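Iltitard Technical College
Equipment Planning for Automated Handling
Handout 4: Budgeting for a first robot cell
Issued 31 July 2025

Purpose of this handout

Students should read this handout before starting the planning assignment. It covers the order in which a small handling cell is costed, the items most often left out of a first estimate, and the form in which the budget is to be submitted. Prices are not given, as suppliers revise them often. Each group will obtain its own quotations.

1. Start with the task

A request for equipment should begin with a written statement of the work to be done. The statement gives the size and weight of the parts, how they arrive, where they must be placed and how many must be moved in an hour. No supplier should be approached until this has been agreed. In the Sterkmont case, discussed in the June lecture, the arm was ordered first and the parts were measured later. The gripper then had to be bought twice.

2. The arm and the gripper are separate purchases

Many quotations cover the arm only. The gripper, its mounting plate, its cable and any software licence may each be listed as options. The budget must show them on separate lines, even where one supplier provides them all.

For a two-finger gripper, record the widest opening required and the smallest part to be held. Fingers wear and are sometimes damaged during setting up, so at least one spare pair should be included in the first order – delivery of a single pair at a later date can cost more than the fingers themselves.

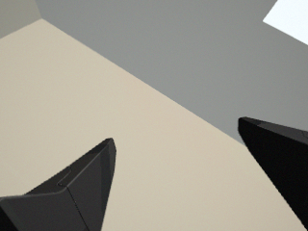

Simulation should be entered as a cost in its own right. A licence may be charged by the year or by the seat, and staff time is needed to build the model and keep it in step with the real cell. Against this, reach and finger clearance can be studied before an order is signed. Groups should state who will carry out this work and how many days have been allowed.

3. Costs outside the main quotation

The following are to be priced or marked 'not required', with a short note of explanation:

Guarding and safety assessment
Table or base, including fixing to the floor
Electrical supply and compressed air
Delivery, unpacking and installation
Training for operators and for maintenance staff
Service contract after the warranty ends
Removal of the equipment it replaces

In the Gronow exercise, these seven lines came to more than 4 tenths of the total. Groups which left them blank were unable to defend their figures at review.

4. Service life and yearly cost

For the assignment, the arm is to be written off over seven years and the gripper over five. The purchase price is divided by the service life, and yearly charges such as licences and servicing are then added. Where a supplier recommends a shorter life, use the shorter figure and attach the letter or data sheet.

5. Comparing quotations

Obtain quotations on the same written specification. The Itex form, available from the department office, sets out the headings in a fixed order and should be used for every supplier. Note the date on which each offer expires. A low price with a long delivery time is not to be ranked first without comment – the cost of waiting must be shown.

6. Submission

Each group submits the task statement, the completed forms and a budget sheet of one page. Workings may be placed in an appendix. Figures are to be given before tax, with tax on a separate line.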